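Slide (footwear)

A slide is a backless, open-toed sandal held on by a single broad strap across the forefoot. It is also called a slider or slide sandal. The type differs from the flip-flop, which has a thong between the toes, and from the clog, which has a closed front. Slides are worn indoors, at swimming pools and in changing rooms, and as casual outdoor footwear.

Construction

Many slides are moulded in one piece from a foamed plastic, commonly ethylene-vinyl acetate (EVA). Others have a separate strap glued or stitched to the sole. In one-piece designs the strap and footbed share the same colour, and pale shades such as blush pink, cream and grey are common in household ranges.

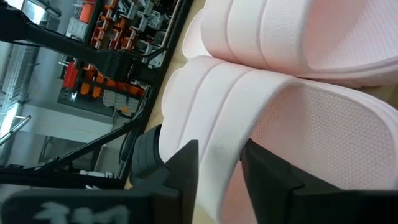

The strap is usually the thickest part of the upper and has rounded edges to reduce rubbing. Shallow grooves moulded across it are mainly decorative, although they also let the material bend more easily over the instep. Surface texture is set by the mould. Dotted and mesh-like finishes hide scuffs better than a smooth finish but hold more dust, and are normally cleaned with a soft brush and mild soap.

Fit

Slides are often sold in paired sizes. As the strap is seldom adjustable, fit depends on the height and width of the instep. A foot that overhangs the heel of the sole indicates that a larger size is needed.

Storage

Pairs are kept side by side on a rack, shelf or tray near the door. Foamed plastics can shrink or warp when left near a radiator or in strong sunlight, and straps may flatten under the weight of other shoes. Slides that have been worn in water should be drained and dried before they are put away.

See also

Flip-flop
Clog
Slipper
Shoe rack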